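The Clurkel Cup was on Sunday, and by Friday night the Flullelmont High robotics club had a team name, matching shirts and a simulation in which everything went wrong on a white table.

Asabe Etim had written most of the code, so she got the chair. The rest of us got the backs of the chair. Mr. Manolakis, our adviser, graded chemistry quizzes in the corner and asked every so often whether it was stacking yet.

"It's thinking," Asabe said.

It had been thinking through 300 runs. Otton, the school we always lost to, was said to be on run 4,000.
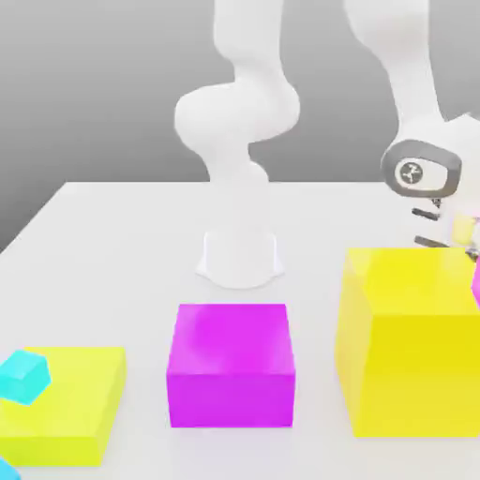
The task was to build a tower. A child of two could do it, and Asabe's brother had offered to prove it with the child. Our program had opinions instead. It adored the yellow cube, the biggest thing we'd given it, and kept bringing the gripper down over it like a hen. The magenta one, sitting right in front of the other arm's base, it treated as furniture.

"Maybe it's shy," I said.

"It's a sign error," said Asabe, who had no poetry in her before midnight. She deleted a minus, put it back, deleted a different one and pressed run.

The arm went down. It picked up the magenta cube, carried it across the table with enormous dignity, and let go of it over nothing at all.

We screamed so loudly that Mr. Manolakis dropped his pen.

"Is it stacking?" he said.

"It's littering," said Asabe, and saved the file as FINAL.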